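Sunday catch-up: the handle thing finally has a number

I promised an update on the simulation work back in November, and then I got buried in it, so thank you for your patience (and for the kind emails!). The short version is that we stopped randomizing only the colors and started randomizing the shape of whatever the robot has to hold, and our Vikari policy got a lot less fussy about it.

Before the change, it managed 33 good grasps out of 51 on panels it had never met. I retrained it on 2158 demonstrations in Perkiro, with every handle stretched or bent a little differently, and went to make a very slow cup of tea. The new one got 30 of its first 33, and I may have done a small dance in the kitchen.
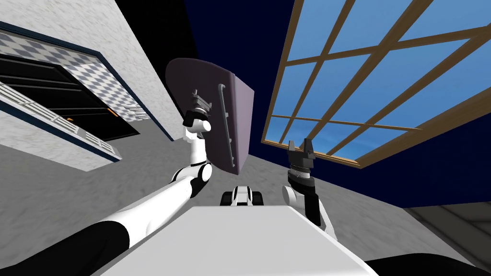

Left arm holding the purple panel, right gripper open, in simulation.

I still want to try the heavier lids — those worry me — and after that the two-handed passes, which Pumo handles badly so far.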